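手腕相机在仿真里该怎么装，画面下面一大块都是夹爪

分类：自制机械 > 机械臂　　浏览 1975　　收藏 3

慢速进给

我在 Nosbridge 的共享工坊里做一台桌面机械臂，断断续续做了大半年。臂展最多 559 毫米，关节用的是二手舵机加自己打印的减速箱，控制板是工坊里另一拨人做剩下的，我们叫它 Skirside 板。机械部分基本能动了，重复定位不算好，抓杯子应该够用。

实物上还没有装相机。工坊晚上九点半关门，我能用实物的时间很少，所以想先在仿真里把手腕相机的位置定下来，再去打印支架。仿真用的是 Plosorel，模型导进去以后夹爪换成了软件自带的平行夹爪，尺寸和我自己做的那个不一样，但结构接近。

相机目前挂在夹爪后上方，朝手指方向看。我把它绑定在法兰的坐标系上，参数是手填的，填完以后每一次渲染都觉得别扭，但说不清是哪一项不对。 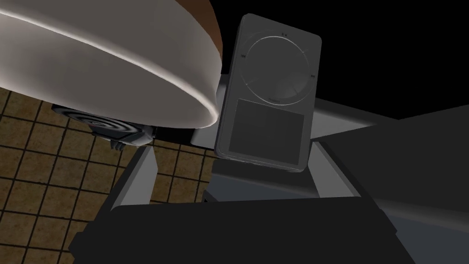
相机的旋转角我改过很多遍。Plosorel 里填的是欧拉角，界面上没有写旋转顺序，我按 XYZ 填，后来又按 ZYX 填，两种结果看上去都有点像对的。后来想拿东西的朝向来判断，碗是圆的，怎么转都差不多，只有旁边那个播放器有上下之分，它在相机里是倒过来的，转盘在上面。问题是这个播放器当初是我随手拖进去的，它自己有没有转过 180 度我也没记下来，所以还是不能确定是相机反了还是东西反了。

另外夹爪本身占的地方太大。离物体一近，手指和壳体就把下半边占满了，能用来识别物体的只剩上半边。我试过把相机抬高 30 毫米，遮挡少一点，但这样支架就要加长，实物上一加长肯定会抖，我的打印机也不太打得出那么长又够硬的件。

还有视角的问题。我默认用的是 60 度，换成 90 度以后能看到的多了，边上拉伸也厉害。买实物相机时该选哪种镜头，我现在也没主意。
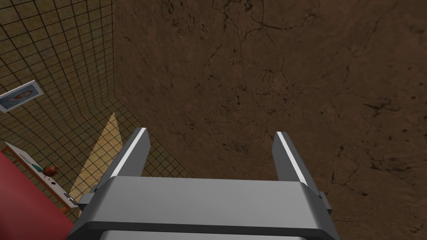
补充说明

有人私信问我手指张开以后的情况，我把夹爪开到最大又跑了一遍。两根手指中间能看到后面的东西，这个比我想的好。手指内侧那条白边在深色的背景前面很清楚，我在想能不能拿它当标记，用来检查相机和夹爪的相对位置有没有跑偏。实物的手指是黑色的，要这么做的话得贴条或者喷漆。

录的数据一共 2256 张，全部是同一组相机参数。如果参数要改，这一批就得重跑，我那台旧笔记本跑一遍要一整夜，所以想先问清楚再动。

关节角和相机位姿我都存了，单位是弧度和米。下面是我现在的做法，请帮忙看看有没有问题：先读法兰位姿，乘上一个固定的变换得到相机位姿，再把相机位姿写进仿真，然后渲染。固定变换里平移是量出来的，旋转是试出来的。 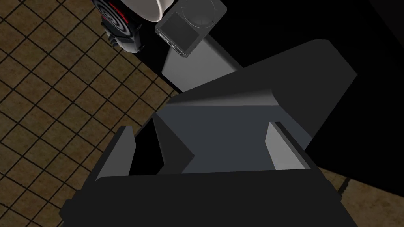

旋转是试出来的这一点我自己也知道不好，但是工坊里没有人做过手眼标定，网上的教程又都是用实物标定板的，不知道在仿真里要不要也走一遍。主要想问三件事：相机到底有没有装反，遮挡这么多要不要紧，视角选多大合适。

共有以下回复

半桶水

镜头选广角，别纠结。我那台是 120 度的，便宜，什么都能看到。遮挡就把图裁掉下半边，几行代码的事。装反了就在软件里转一下，看着顺眼就行。

台钳左边

楼上说转一下就行，这个我不同意。图转了，外参没有跟着改，后面算出来的抓取点会偏到另一边去，到时候查起来很麻烦。裁图也一样，裁完以后主点位置变了，内参要一起改，很多人漏掉这一步。

分开说。

一、有没有装反。不要用随手拖进去的东西判断。在仿真里放一个三色坐标轴，或者放三个颜色不同的小方块，位置自己定，写成整数，比如放在基座坐标系的 (0.3, 0, 0)、(0.3, 0.1, 0) 和 (0.3, 0, 0.1)。然后用你的相机位姿把这三个点投影到图上，看算出来的像素和渲染出来的方块对不对得上。对得上就没有反，对不上再看是差 90 度还是 180 度。

还要查一下相机坐标系的约定。有的软件相机是朝 -Z 看、Y 向上，做视觉的库一般是朝 +Z 看、Y 向下，两个之间差绕 X 轴的 180 度。你说两种欧拉角填法看上去都像对的，我怀疑是这里混了。Plosorel 我用的是旧版，旧版是朝 -Z 的，新版有没有改要自己看文档。另外建议不要再填欧拉角，直接写四元数或者旋转矩阵。写四元数也要看清楚 w 在前还是在后。

二、遮挡。看得到手指是有用的，抓的时候要知道指尖离物体多远，完全看不到反而难办。我自己的标准是夹爪占画面高度三分之一以内，你可以照这个调。调的时候先不要抬高，先试着把相机往后仰 10 到 15 度，让画面中心落在指尖前面一点。支架长度不用变，抖动也不会变大。仰角改了以后，靠近物体的最后一段可能会看不到正下方，这一段就靠关节角走，速度放慢。

再有一个，你仿真里的夹爪是软件自带的，和你自己做的尺寸不一样。那么在这里调出来的遮挡情况只能参考。你既然已经有自己夹爪的模型，还是导进去再调，不然支架打出来多半要返工。网格太细的话先减面，碰撞体用几个长方体代替就可以。

三、视角。桌面抓取我用过 70 度到 80 度之间的，够了。120 度畸变大，要认真标定，标不好边上的点误差很明显。实物相机我买的是 Szewczyk 的小模组，带外壳，背面有两个 M2 孔，方便固定。买之前先看最近对焦距离，手腕相机离物体很近，很多模组到 10 厘米以内就糊了，这一点在仿真里看不出来。

仿真里要不要标定：不用标定板，位姿是你自己设的，直接读出来就是真值。等实物装好了再用标定板做一遍，把结果和仿真的值比较，差几毫米正常，差几厘米就是哪里写错了。

那 2256 张先别删。只要当时存了关节角，改完外参以后可以按原来的关节角重新渲染，不用重新跑动作。分辨率降到 640×480，夜里挂着跑，应该比你现在快一些。

白边当标记可以，实物上贴哑光的白胶带，亮面的会反光。

慢速进给

谢谢，先按三个方块的办法试了，确实差绕 X 轴的 180 度，文档里是在很后面的附录才写到坐标约定。播放器的朝向我也查了，模型自己绕竖轴转过，所以拿它判断是不行的。

仰角今天改成 12 度，还没有重新渲染。夹爪模型减面以后还是有点大，导进去要等很久，碰撞体先按你说的用长方体。相机模组的最近对焦距离我去问卖家，问到了再回来写。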